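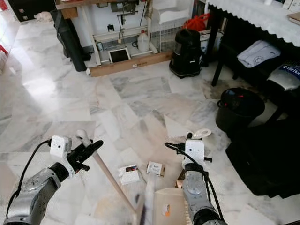
Le balai à long manche de bois et la pelle blanche, sur le carrelage marbré.

Portes ouvertes à la brosserie Hanetov : une journée dans le crin et la fibre

J'attendais cette visite depuis le printemps et je n'ai pas été déçue ! La brosserie Hanetov n'ouvre ses ateliers au public qu'une fois par an, et le 27 septembre 2019 il y avait déjà la queue devant la grille quand je suis arrivée, avec mon parapluie et mes bottines trop neuves.

On nous a répartis en petits groupes. Le mien comptait 13 personnes, dont une famille venue exprès de Fivholm et deux restaurateurs de meubles qui connaissaient déjà tout (et posaient d'excellentes questions). Notre guide, Mirela Quintana, travaille au montage depuis 19 ans. Elle parle vite, elle rit beaucoup, et elle a commencé par nous faire fermer les yeux pour toucher des poignées de fibres : coco, tampico, piassava, soie de porc, crin de cheval. J'ai confondu le tampico et le crin deux fois de suite.

La réserve des matières, c'est mon coup de cœur. Des ballots jusqu'au plafond, une odeur de foin, de corde et d'un peu de cire. Le piassava arrive en longues tiges brunes qu'il faut trier, redresser puis couper ; le tampico, lui, vient d'un agave mexicain et garde très bien sa raideur dans l'eau chaude, d'où les brosses à légumes. Je n'avais jamais fait le rapprochement entre une plante du désert et mes carottes.

Ensuite, l'atelier des bois. Natanael Rocha y perce les montures en hêtre sur une machine d'avant-guerre, entièrement révisée, dont il faut régler l'inclinaison trou par trou pour que la brosse s'ouvre en éventail. Les chutes partent au chauffage de l'atelier. Il nous a montré un gabarit de brosse à chapeau qui n'avait pas servi depuis une génération et qu'une boutique de Safavi vient de redemander, une commande de 200 pièces à livrer en octobre. 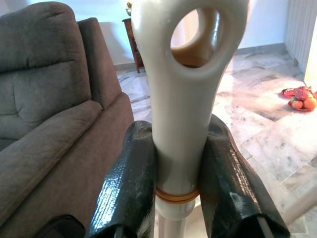

Boucle ovale et col arrondi : un détail côté plastique.

Le montage à la main, au premier étage, mériterait un article entier. On plie une pincée de fibres en deux, on passe le fil de laiton dans la boucle, on tire d'un coup sec, et la touffe disparaît dans son trou avec un petit bruit mat. Mirela en fait une sans regarder. Nous avons eu le droit d'essayer sur des planchettes et j'ai passé un bon quart d'heure sur une seule rangée, qui perd déjà ses poils dans mon sac. Il paraît que c'est ma façon de tirer : il faut garder le coude contre le corps.

J'ai aussi beaucoup aimé la petite salle d'archives, avec les catalogues de la maison Beleck, l'ancien concurrent racheté en 2000. Des pages entières de brosses dont on a oublié l'usage : à bouteilles, à lampes, à billard, à champignons, à jabots ! Nuria Villanueva, qui classe le fonds, cherche encore à identifier une brosse courbe à deux têtes. Un monsieur du groupe penchait pour le nettoyage des harnais. Elle a pris note de l'idée, avec un point d'interrogation.

Côté pratique : la visite dure presque deux heures, l'escalier de l'étage est raide et il n'y a pas d'ascenseur. Prenez un pull, l'entrepôt est glacial. La boutique, au bout de la cour, vend les seconds choix à moitié prix (je suis repartie avec une balayette en coco et une brosse à ongles en soie). Le café est offert et le gâteau aux noix part très vite. Pour l'an prochain, les inscriptions se font par téléphone, auprès de l'accueil, dès le mois de juin.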